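Door-holding rule (household robots)

From the Valico wiki, the handbook-ish encyclopedia for people who work with home robots

The door-holding rule is the bit of good practice that says a robot arm should keep hold of a hinged appliance door for as long as anything else is going on near the opening. You'll also see it called "hold till clear" (that's the Pirholm wording, and the one I grew up on, so forgive me if I slip into it). It covers washers, dryers, dishwashers, ovens and the bigger kind of microwave. Fridges have their own article and their own headaches.

I've been looking after this page for a while now and I do have opinions, so if you want the dry version, go read the Vaher guide. It's good! It's also very long.

Where it came from

The rule started life as one line in the Trosley house rules for two-armed robots: "Do not release a door you intend to reach past." People copied it into their own checklists, and each copy grew a little. Pirholm added the part about speed, Vaher added the part about where to grip, and by the time our October rewrite came along there were 4 versions floating around that mostly agreed and sometimes really didn't. This article follows the Vaher numbering because it's the one most of us have taped to a wall somewhere.

What the rule asks for

There are 5 points in the current text. The first is that one hand owns the door. If the left hand opened it, the left hand keeps it, and the right hand does the loading. Swapping hands halfway is allowed, but both hands have to be on the door during the swap, and I'd say don't bother unless you've run out of reach.

The second is about grip. Take the door by its outer ring or its handle, never by the glass, and stay away from the latch. A latch hook is a small part that has to line up with a small slot, and a gripper can bend one without much effort (ask me how I know). Lower on the ring is usually nicer for a floor-standing washer, as the arm then stays out of the way of whatever the other hand is bringing in.
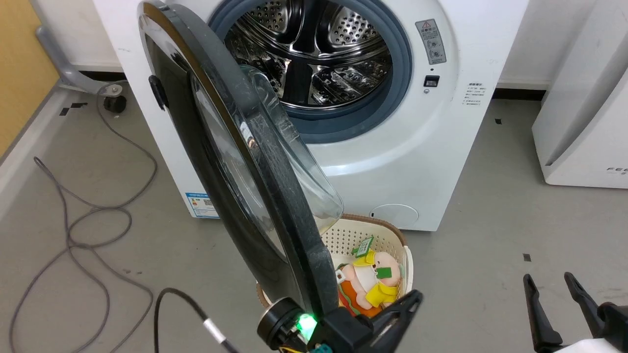

Third comes force. A door hinge is built for a person who gives way when the door stops, and an arm that keeps pushing past the end of the swing will sooner or later win. The Pirholm text caps the push at 25 newtons measured at the grip, and Vaher kept that figure. Some folks set theirs lower for older machines. I do too, and I've never regretted it.

Fourth, keep the floor space under the swing free of anything the door can catch. Baskets are the usual argument. Trosley wanted them a full arm's length away, which sounds great until you try to move wet socks that far! Vaher lets the basket sit in front of the machine so long as its rim is below the door's lowest point, and that's the reading we use. Cables on the floor get checked before every run, including the ones that were fine last time.

Fifth, look in the drum before closing and look at the gasket too. Small soft things love to hang half out over the rubber lip, and a door shut on a sleeve is bad for the sleeve and the seal.

Where people disagree

The big one is whether the robot may let go when the door sits still by itself. Plenty of washer doors stay put at full swing, and holding them ties up a whole arm. The Trosley crowd says hold anyway. Pirholm allows a release after a still check, where the hand opens slightly, waits, and stays close enough to catch. I lean Trosley on this, mostly out of nerves, and the talk page has a very long thread if you'd like to join in.

There's also grumbling about single-arm robots, which plainly can't follow the first point. The Vaher guide gives them a section of their own with a door prop. I haven't used one enough to say much, and somebody who has should please expand this part.

How closely it's followed

We don't have great numbers. The one log review I trust looked at 1,851 door openings and sorted them by which hand let go first, but it didn't record the kind of appliance, so it can't tell you if washers are worse than ovens. I'd love to see it done again with that column added.

See also: Drawer limits; Fridge doors; Still check; Two-arm handover

Last edited 19 December 2021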